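Ovetti Hand Evaluation Kit: Set-Up Guide
Last updated: 29th August

Section 8. Trying the hand over the belt

You have mounted the hand, and you still have all the bolts you started with. Good. This section compares the five-fingered hand with whatever gripper you used before, on the same belt and with the same parts.

1. Stop the belt and lock it out. A hand costs more than a belt and loses every argument with one.

2. Tie the cables along the arm, leaving slack at each joint. Kavinda Begum's rule is to tie, rotate the wrist fully, swear, and tie again.

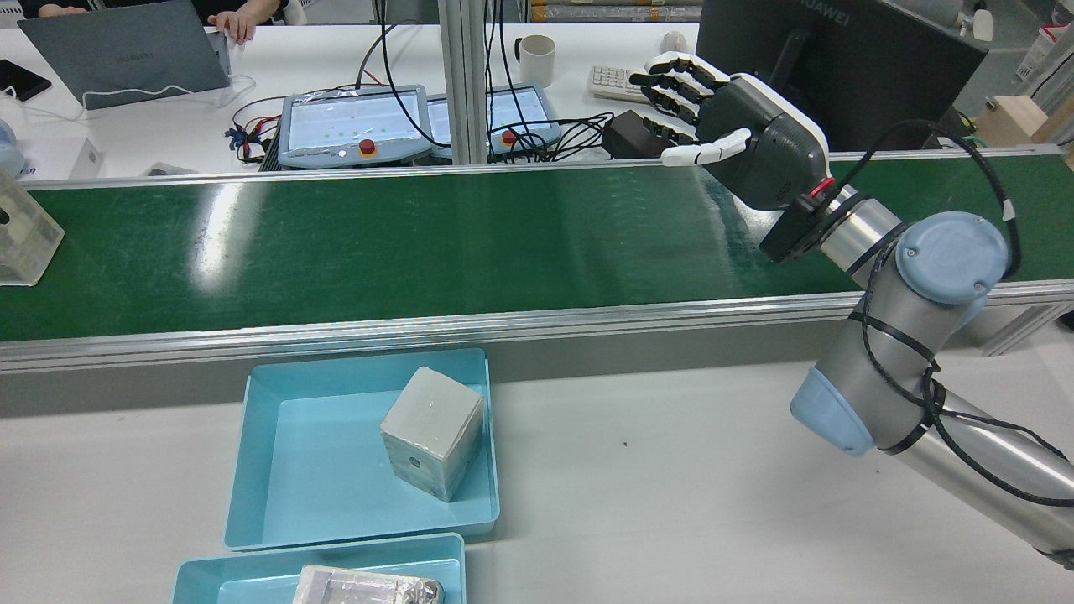
Fig. 8-1. Hand over the conveyor, with trays on the near side.

3. Load profile 1049 from the pendant. Profile 2936 is for the older Akard gripper and will try to close two jaws you no longer have.

4. Jog the hand down at low speed until the fingertips are just clear of the belt. Save this as the hover point.

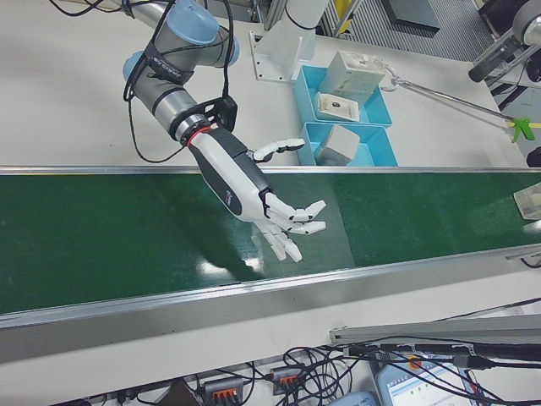

Can I use the hover point I saved for my old gripper?
Only if you enjoy replacing fingertips. The hand is a different length, so save a new point.

5. Turn the wrist so the palm faces the belt, then open and close the hand with nothing in it. Watch the thumb. It sweeps wider than you think.

CAUTION: Keep one person at the emergency stop during this step. "Near the emergency stop" means within reach, as Hammad Yousafzai was reminded in July. 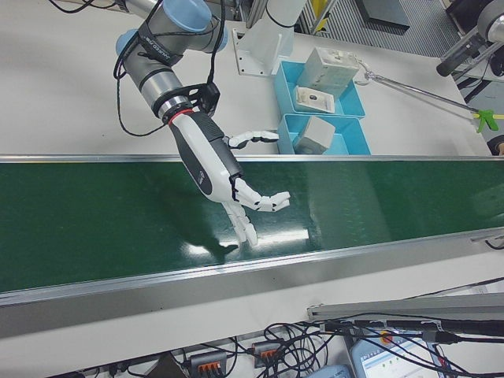

Fig. 8-2. Fingers curled above the belt, thumb out to the side.

6. Check the hover point at both ends of the pick area. If the gap changes, level the conveyor before you blame the arm.
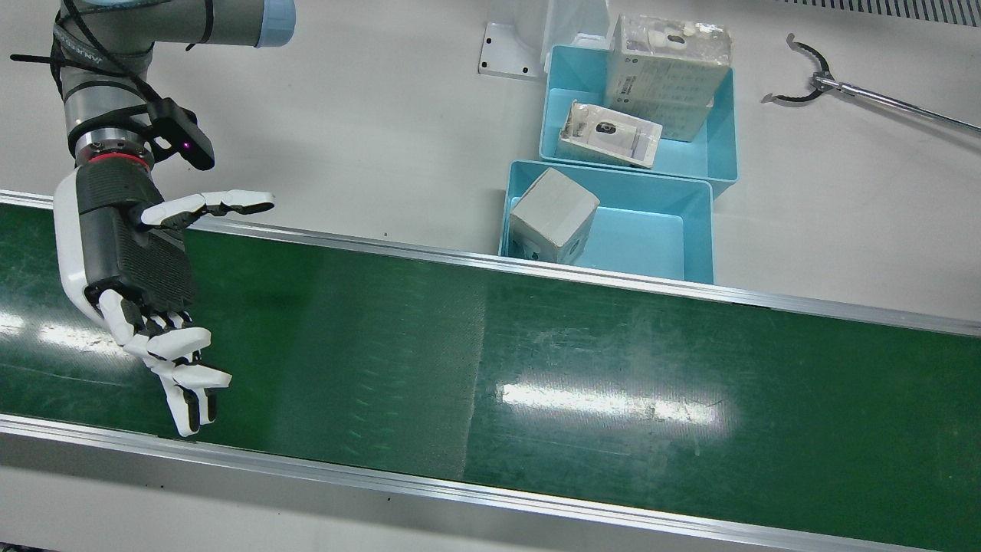

7. Run each part with the hand, then refit the old gripper and repeat. Write down the misses as well.

Note: Change one setting at a time.

Questions: Nighat Ansari, Ovetti Support | © Ovetti | Back to top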